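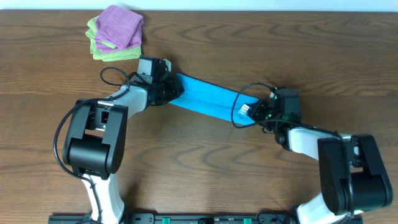
Lakmal Munasinghe
Cell technician, Padalik

5 min read
Print | E-mail this page
14 shares | 3 comments

Looking after the two-arm towel cell

The folding cell at Padalik runs two small arms on one bench. It folds hand towels and bath cloths, and a finished stack goes on the far side of the table, opposite the arm bases. Mechanically the cell is simple. Most of the service time goes to cables, gripper fingers and the agreement between the two arms about where the table is.

The photo at the top of this page goes with the notes below, which cover setup and routine care as we do them now. They replace the sheet dated 2026-05-28.

Both arms on one cloth
Each gripper holds one end of a blue cloth that has already been folded into a long strip. A two-ended hold is the hardest position for the calibration. If the arms disagree on height, the cloth twists along its length. If they disagree on distance, the fingers either drag the cloth or let the middle sag onto the table. Small wrinkles near one end are acceptable. A diagonal crease from corner to corner is not, and calls for the paired check described further down.

Cable loops
The black cable on the left arm swings out wide of the large joint housing and comes back under it. On the right arm, a loop stands in front of the fingers and passes around the white label on the cloth. Loops of this kind need slack for the wrist to turn, and too much slack lets them touch the work. Our procedure:

Power down and move the wrist by hand to both ends of its travel. The loop must not go tight at either end. Then set the fingers at table height and check that the loop does not catch on a cloth, a label or the other gripper. Move the tie point toward the forearm if it does. Do not shorten the cable at the connector.

Elvia Tapia logs cable changes by cycle count. The last left-side cable came off at 1640 cycles with the jacket worn through at the tie point. The right-side cable from the same batch is still in use.

Gripper fingers
Lint collects in the finger joints, more from towel fabric than from flat weave. Brush the joints dry every 252 cycles. No oil — it picks up lint and marks light cloth. After brushing, close the fingers on a single layer and pull by hand. Slipping at normal grip force means worn pads. Replace pads on both fingers of a gripper together and write the date on the pad bag.

Joint housings
The large black housings are closed by long side plates. Check the plate screws with a driver, hand tight only, and stop at the first resistance. If a screw turns freely, take the arm out of service and tell Emiliano Valdovinos before opening anything.

Base rail and mounts
Both arms stand along the same edge of the table. Wipe down the rail and brackets between the bases, then check each clamp. A base that has shifted by an amount too small to see will still spoil a two-ended hold.

Paired check
Run this after any base, cable or pad work. Bring both grippers to the marked test height, place a gauge strip between them and close. The strip should lie straight and stay level when both arms lift together. Record the offset for each arm separately. An offset change of more than 11 counts from the last entry means the arm has to be recalibrated from its home position.

Finished stack
Purple and light green pieces share the pile at upper left. The purple layers sit at an angle to one another, and we log rotation like that under placement, separately from fold quality. Clear the stack before running the paired check.

Spare pads and tie points are in the Steten drawer, bin 748.

3 comments
Share | Print | E-mail this page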